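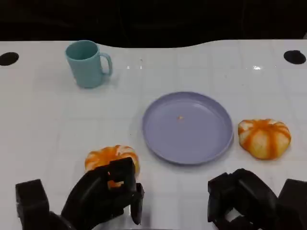

Zdislava Hrubý
Clerkstead Regional Travel Study

Figure 3. A pale teal mug on a white tabletop.

4. Overnight stays and the use of the Studel road

4.1 Setting

The earlier sections dealt with how visitors reach Clerkstead. The present section is concerned with what they do once they have arrived, and in particular with the difference between people who stay the night and people who leave the same afternoon. The two groups are treated as one in most of the regional planning material, where a visitor is anyone who parks in the town and does not live there. We found this unhelpful. The groups walk in different places, eat at different hours and give different accounts of what the region is.

Clerkstead lies at the bottom of the valley, on the flat ground beside the river. Sandden is the higher of the two settlements and the older, although very little of the old village can be made out by someone who has not been told where to look. The two are joined by the Studel road, an unsealed route that climbs out of the orchards and follows the ridge before dropping again behind the Sandden churchyard. A sealed road also connects them and is quicker by car. Tour coaches use the sealed road only.

The name Studel causes some trouble. Residents of Sandden use it for the ridge, residents of Clerkstead use it for the road, and the walking guides sold in both places use it for the lookout at the top. In this paper, Studel by itself means the ridge. Where a respondent used the word and the meaning could not be settled from context, the answer was set aside for the analysis of routes but kept for the analysis of length of stay.

4.2 Method

A paper questionnaire was handed out at places of accommodation and at the Clerkstead coach stop during the summer season, and again on a smaller scale in February. In total 900 questionnaires were distributed and 200 were returned complete enough to use. The return was better from accommodation than from the coach stop, as would be expected. People waiting for a coach have a pen in one hand and a bag in the other, and several forms came back with the first page filled in neatly and the second page blank.

The questionnaire asked where the respondent had slept the night before, where they expected to sleep that night, which places they had visited on foot, and which they had driven to. A sketch map was included. Respondents were asked to draw their route on it in pen. The map was not to scale, and we have not tried to take distances from it.

We also carried out 12 longer interviews with people who run accommodation. These were arranged by telephone and mostly took place in the kitchen or breakfast room, between the morning clean and the first arrivals. Notes were taken by hand and typed up the same evening. The interviews were not recorded, at the request of the first few hosts, and we kept to that for the remainder so that all of them were done on the same terms.

4.3 Day visitors

Day visitors spent most of their time in Clerkstead itself. Their routes on the sketch map are short and tend to form a loop from the coach stop, along the river path, through the market street and back. Those who went to Sandden did so by vehicle and usually stopped there on the way to somewhere else. Few of them had set foot on the Studel road, and those who had were generally turned back by the surface or the weather.

In the open comments, day visitors wrote about the river, the price of parking and the lack of shade. They described Clerkstead as a pleasant place to break a journey. A common remark was that there was not enough to do, often made by people whose maps show that they had not gone past the end of the market street. We do not take this as carelessness on their part. The visitor sign at the coach stop shows the market street in colour and everything beyond it in grey, and the ridge does not appear on it at all.

4.4 Overnight visitors

Overnight visitors covered more ground, and they covered it early and late in the day. The usual pattern was a walk on the lower part of the Studel road before breakfast, a drive in the middle of the day, and a second walk toward the lookout in the evening. Guests staying in Sandden were more likely to have walked the full length of the road than guests staying in Clerkstead. The climb is gentler from that side, and a walker who sets out from Sandden can have a meal in Clerkstead and get a lift home.

Hosts had a considerable effect on where people went. At the Gajdoš guesthouse in Sandden, arriving guests are given a hand-drawn map with the spring, the lookout and the two gates marked. Every returned questionnaire from that house shows a route passing through both gates. At other places the advice was given in conversation and was more variable. One host in Clerkstead told us she sends people up the ridge only if she likes the look of their shoes.

Cooking facilities also mattered more than we had anticipated. Guests with the use of a kitchen shopped in the market street on arrival and stayed out longer in the evening. Guests without one had to be back in Clerkstead before the dining rooms closed, and many gave this as the reason for not going on to the lookout. There is no evening meal to be had in Sandden outside the summer season.

4.5 Second and later visits

A number of respondents had been to the region before. Returning visitors were found almost entirely in the overnight group. They tended to book the same house, and in the interviews hosts spoke of families whose children now come with children of their own. Returning visitors used local names more freely, including the several meanings of Studel, and were more likely to call the whole district by the name of the village they stayed in.

They were also the most critical of changes. The sealing of the first stretch of the Studel road, from the Clerkstead end to the last orchard, was mentioned unfavourably by returning visitors and favourably by first-time ones. Hosts were divided along the same lines as the two villages. In Clerkstead it was seen as an improvement for guests with prams and wheelchairs, while in Sandden there was concern that the remainder would follow and that the coaches would come with it.

4.6 Limits of the material

The February round was small and was affected by snow on the ridge, so it has been used only to check the wording of the winter comments. People who camp or sleep in vehicles were not reached by either method. Neither were those who stay with relatives, a group that several hosts believed to be large. The sketch map favoured respondents who are comfortable drawing, and a few overnight visitors wrote a list of places beside it instead. Those lists were coded by hand and are included in the route analysis in Section 5.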